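Ecaterina Ghiță @ecaterinaghita
12/1/22

Sock thread. I finally went through the whole drawer and I'm writing down what I did so I remember it next time.

1/ Started with 40 socks on the bed. 11 had no partner. I gave those one more laundry cycle to turn up a match before they went in the rag bag.

2/ I pair on a table now. On the bed they sink into the blanket and I lose the light ones. Lay both flat, toes out, cuffs toward the middle, and check that they're the same length.
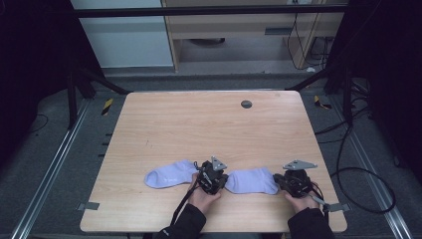 3/ Then one goes on top of the other, heel to heel, and I fold in thirds from the toe. I stopped rolling the cuffs over because it stretched the elastic on my good pairs.

4/ Pale colors are the slow part. White, off-white and lavender all look alike under my kitchen light, so I do those in the morning.

5/ Folded pairs stand up in a Plattner drawer box. 17 fit in one row if they're thin. Winter ones get their own box until August.

6/ Tights are next. Different thread.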